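Thread: Concrete slabs vs asphalt for a long driveway

claywalker
Contractor from Brannigan swears slabs last 2 or 3 times as long as asphalt. I don't buy it. Who measured that?

Pustero
Mine are fine. Joints need resealing, so what.

claywalker
Fine after how many winters?

jhaverford
Slabs always crack somewhere - look at the joints and cracks in the first one.
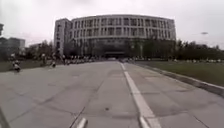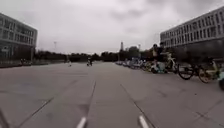 I'd still want the base depth in writing before paying anyone. A sales pitch isn't a spec.

Pustero
Asphalt ruts. Pick your headache.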